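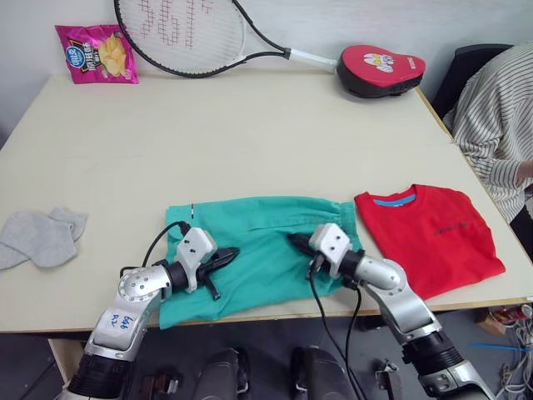 **Shirt dye came off on everything else - can I save the load?**

Hi all! I washed a new green top with my pale towels (I know, I know) and now the towels have a minty tinge. They're a Basia set, a wedding gift, and I'd love to keep them. They haven't been through the dryer yet. Is there any hope?

Asked Jun 9, 2023

**Answer 1** (7 votes)

Oh, plenty of hope! Keep them out of the dryer, that's the main thing. Fill a tub with warm water, stir in oxygen bleach per the package, and leave the towels overnight.
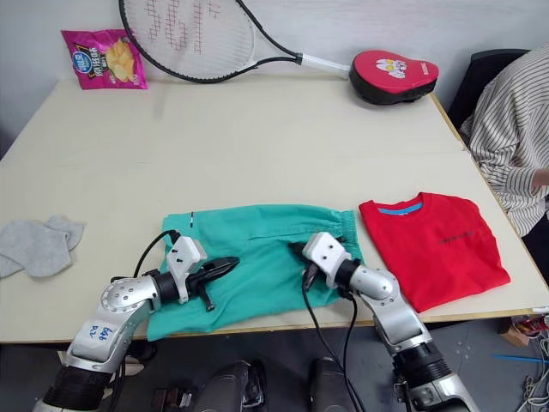

If the water turns greenish by morning, drain it and go again with a fresh batch. My own set took three soaks one August, and I had nearly given up after the second - so be patient with them. Check the care tag first, of course.

**Answer 2**

Color catcher sheets. I use Piltus ones. Work ok

**Answer 3** (2 votes)

I agree with the soak, and would add that the green top needs its own wash a few times, in cold water, until the rinse runs clear. Then dry it flat, away from anything pale. I lay mine across a table on an old towel, and it keeps its shape so much better than on a hanger.
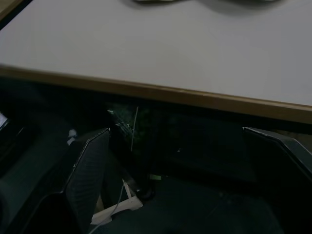
*White tabletop with a wood-toned edge.*

Clear off the sports gear first if your house is like ours!
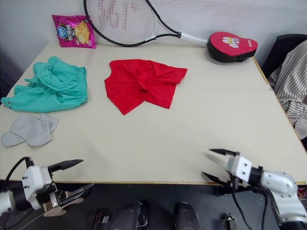 *Tennis racket at the back of the table, against the wall.*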